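Equipment > Two-Arm Benches > Jevska 4 > Open Day

Print this page | E-mail this page

Reading time: 4 minutes

Jevska 4 Two-Arm Bench: Open Day Demonstration

The Jevska 4 is our mid-size bench for light handling work. You get two arms, two grippers, a table, and a control cabinet that weighs more than you would like. Customers have used it for cable clips, seed packets, and one very long run of soap. For the open day at our Fallesau shop on Oct 7, 2023, Sándor Veres decided it should do flowers.

Sándor runs applications at Levimach and has never, to our knowledge, bought anyone a bouquet. His reasoning was that every other builder shows blocks going into a box, and visitors have seen blocks go into a box. A stem is long and thin, the far end wags when you lift it, and the leaves go wherever they please. If the bench can pick up a hydrangea without embarrassing itself, your bagged washers should be fine.

We went with artificial flowers. Real ones were discussed for two meetings and then priced.

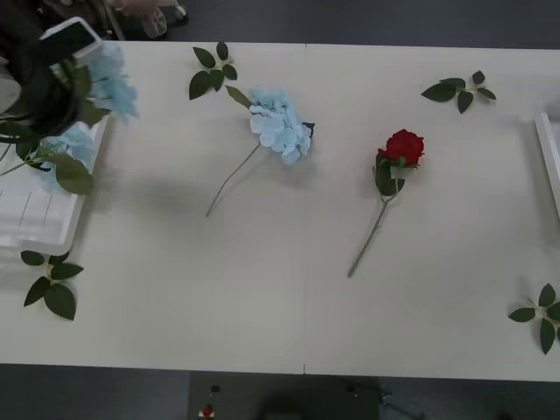
Sessions ran for 16 minutes each, with time afterward to ask Kristóf Takács the things you didn't want to ask in front of your boss. Kristóf wrote the grasp routines, and he takes questions the way other people take parking tickets. He did stay until the last visitor left, and he changed the gripping force on request, including for the gentleman who wanted it "angrier."

The most common question was whether the stems have to be lined up first. They don't. The bench is meant for parts that arrive in whatever position they arrive in, within reach of the arms. Parts stacked three deep are another matter, and we will tell you so on the phone before you drive out.

The second most common question was about coffee. It was in the back, and it was not good. Gizella Csonka has since been given a budget.

How the two arms share a table

Each arm can work on its own or take its turn in the middle. The controller keeps track of who has the right of way, which matters more than people expect until they have watched two arms want the same object. In our early trials the arms were so polite to each other that neither moved for most of a lunch break. Current software is pushier.

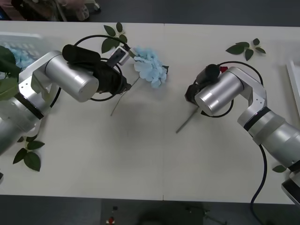
Cable routing is where Ulla Moen comes in. She looks after our installations and has strong feelings about anything that dangles. At every session at least one visitor pointed to the black cable that loops around the wrist and gripper on each arm and asked if it could be made to go away. It can be shortened. Ulla would prefer that you leave it alone, as the wrist needs the slack to turn, and she is the one who gets the call when it doesn't have any. A dress kit (part 1365) holds the loop closer to the arm and costs less than her travel time.

What comes with the bench

Two arms with grippers, fitted and aligned at our shop
Table in two sections, white top, bolts together on site
Control cabinet with Srour motion software, one seat
Two days of training, lunch not included, see coffee above

What does not come with the bench

Flowers
Trays (use yours, the bench isn't fussy)
Anyone to sweep up leaves

A word on the table. The seam between the sections is there because the one-piece version would not go through the door at Fallesau, and we assumed yours would be no wider. Very thin parts should be tested across the seam before you commit to a layout. Ultan Kavanagh in sales will happily do this for you if you mail him a handful. Please label the envelope. He is still holding a bag of small gray things from March and would like to know what they are.

Visits and trials

The next open day is not scheduled yet. Private demonstrations can be booked through Ultan for groups of up to 4, and you are welcome to bring your own parts, clean and in reasonable numbers. Tell us the weight of the heaviest one and the length of the longest. If it's alive or sticky, call first.

Delivery on the Jevska 4 is currently 16 weeks from deposit.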